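**Radholm Table Service** is the dishware-handling division of Radholm, a contract catering and housekeeping company. The division is known for the gradual automation of table clearing, dish sorting and rack loading at its sites, and for the agreement on job duties that came with it. Its main site, the Sastum residence, serves meals to 200 residents and employs 49 people in kitchen and dining work.

## Background

Before automation, all dishware at Sastum was handled by hand. Staff cleared tables after each meal, scraped and stacked plates on carts, and loaded them into racks at the dish room. Dish room shifts were the hardest to fill. The work was hot and repetitive, and many employees asked to be moved within their first year.

Radholm bought a conveyor dishwasher for the site and later added an unloading arm supplied by Getico. The arm could lift clean plates of one size from a rack and place them in a heated cabinet. It did not handle bowls, cups or plates of mixed shapes, and these continued to be sorted by staff.

## The Bach program

The second stage of automation is known within the company as the Bach program. It began in April with the goal of teaching a robot arm to pick up dishware of different shapes directly from a table. The program was placed under Javiera Lucero, a former dining room supervisor, who had worked at Sastum before moving to the company's training office.

Under the program, the arm learns from recordings of people doing the same work. Employees carry out ordinary table tasks with hand-held grippers that have two fingers and a camera. The recordings show how the gripper approaches an object, where it closes and how the object is set down. An inventory taken at the start of the program listed 1038 pieces of dishware in use at Sastum, including many pieces brought by residents from their own homes. The mix of shapes and rims was the main reason the older unloading arm could not be used for table work.

### Recording work

Recording is treated as a paid duty and is scheduled in the same way as any other shift. Each session is carried out by 2 employees. Sessions take place in the dining room between meals, in the small kitchens on the residential floors, and in private homes where the company provides housekeeping. Home kitchens were added after early trials in the dining room produced an arm that worked well on plain white tables and poorly on patterned cloths.

Employees learn to use the grippers in a half-day course. The course covers grip position, the handling of shallow plates, and the order in which a table is normally cleared. Plates are considered the most difficult items, as a flat rim leaves little room for a finger pad to pass underneath. Experienced staff usually slide a plate to the edge of the table before closing the gripper on it. New staff tend to press down from above, and their recordings are more often set aside. 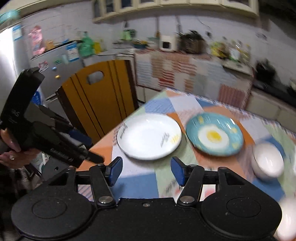

The selection of recordings is done by a review group made up of dining room employees and one technician. The group may reject a recording if an object is dropped, if the movement is too fast to follow, or if personal papers or medicine labels can be read. Rejected recordings are deleted at the end of the week. Employees may also ask for any of their own recordings to be withdrawn, and no reason is required.

## Effects on staff

No positions were removed at Sastum during the first two stages, although the content of several jobs changed. The post of dish room attendant was replaced by that of dishware operator, which combines machine supervision, sorting and recording duties. Operators are paid at a higher grade. Some long-serving attendants declined the new post and transferred to food preparation or floor service.

Opinions among employees have been mixed. Supporters point to fewer hours spent in the dish room and less lifting of full racks. Critics have said that the recording shifts require long periods of holding the arm away from the body, and that the strain has only moved from the back to the wrist and shoulder. In response, Radholm limited continuous use of the gripper and introduced a rest period after each set of tasks.

A separate concern relates to skill. Several employees argued that their way of working had been learned over many years and should be recognized when it is used to train a machine. The job agreement now includes a recording allowance, which is paid whether or not the recordings are accepted by the review group.

## Current use

The trained arm is in service at one clearing station in the Sastum dining room, where it moves plates and bowls from a return table to the conveyor. An operator remains at the station during meals to remove cutlery, napkins and leftover food. Glassware is still handled only by staff. Tables where residents are seated are also cleared by hand, under a rule adopted at the request of the residents and kept in later versions of the agreement.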